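Does a Robot Really Learn by Watching?
By Orsolya Gál 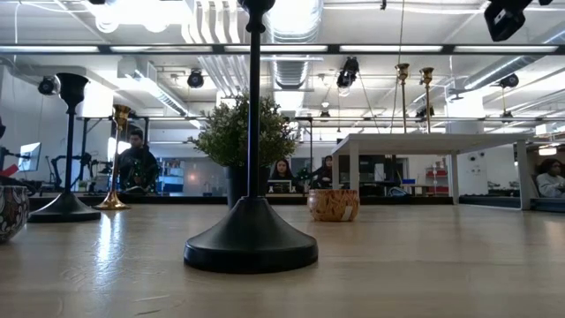

People like to say that a robot "learns just like you do." I have my doubts. When you were small, someone may have shown you once how to put a cup on a shelf, and after that you could do it with a bowl, a shoe or a toy truck. A robot can't count on that. It needs examples, and it needs piles of them. So at a place called Sondstead, people spend their working days making examples. They put ordinary things out on a table, like candlesticks, a round leafy plant and a small pot with a woven pattern, and record what happens when a robot arm tries to move them. Other people sit at computers and sort out what was recorded.

What is an example?

An example is a recording of one try at one job. Say the job is "pick up the brass candlestick." A person steers the robot arm through the whole job while cameras record it. The computer also saves how each joint of the arm moved. Then everything goes back on the table in new spots, and the person does it again.

At Sondstead, one job gets 21 tries before the objects are swapped for different ones. If that sounds boring to you, it sounds boring to me too.

Why so many?

Think about candlesticks. Some are tall and some are short. Shiny brass bounces light back at the camera, so it can look different every time the arm moves. Black metal has bright spots on it that aren't part of the metal at all. You know a white shine is only a shine. A computer has to see plenty of them before it stops getting fooled, and even then it may get fooled on a cloudy day.

Does it work?

Sometimes. The learning program I watched is named Dranska. After training, it was given 7 objects it had never seen before. It picked up two of them. The people in charge called this a good start. I would call it two out of seven, and you can decide who is right.

Maybe more examples will help. They often do. But watch out when someone tells you that a robot "understands" candlesticks. Dranska doesn't know what a candle is for. It found patterns in recordings that people made, and if the people were sloppy, the patterns will be sloppy too.

Questions to ask when you hear about a clever robot

Who made the examples, and how long did it take them?
Was the robot tested on things it had never seen?
How many times did it fail before the video you watched?

Try it yourself

Ask a friend to be the robot and close both eyes. Guide your friend's hand to pick up a plastic cup, using only words. Now move the cup and try again. Write down every time it goes wrong, and keep those notes, including the embarrassing ones.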